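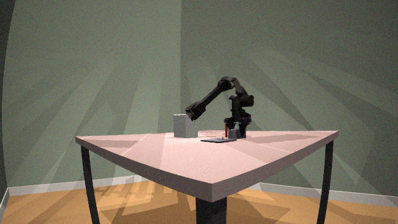 19 February 2022

Nandby sim, block task, second batch. Picking up from where Tuulikki Ojala left the Telimness config, which is to say from a comment reading "fix this properly later". It is later. I have not fixed it properly.

Overnight run finished without falling over. 3,498 attempts logged, of which 1,531 pass the filter. I was pleased with that until I watched some of them. The filter wants the gripper within tolerance of the grey block and the block to end up somewhere else. Leaning on the sloping side until the block shuffles off meets both conditions, and the scripted policy has taken to it like a bored teenager with a shopping trolley. 147 keepers flagged as shoves so far. Not finished going through them.

Proposed rule: contact on both fingers for 7 consecutive steps before anything counts as a grasp. TO asks whether the shoves are worth keeping under their own label. Probably yes. Have put them in a folder called shoves, so future me has no excuse.

Lighting: randomiser is on and very keen. Streaks up both walls, patches all over the pink tabletop, and near the foot of the block the top goes almost white. Fine for variety, less fine for the edge finder, which loses the bottom of the block against the bright bit and reports it as floating. Turned the upper limit down a notch. Left the walls alone, as the learner is supposed to ignore walls and may as well start practising.

Red cylinder: still too near the base for my liking. The arm has to fold up like a deckchair to get at it, and most of those attempts time out. Tried moving the spawn area left, which put it inside the grey block on the first reset. The physics expressed its opinion and the cylinder left the room. Put the spawn area back. Needs an overlap check before anyone tries that again, me included.

Rosside want the next set in Preda format, with joint angles in radians. Ours are in degrees everywhere except the wrist. I asked why the wrist. Tuulikki says it was like that when she got here.

To do:
- finish sorting shoves
- two-finger rule, rerun the filter on the old batch too
- overlap check at reset
- wrist units
- ask Rosside if they want failures as well, we have plenty

Second run started with new light limits, same seeds. Disk at Nandby is getting full again.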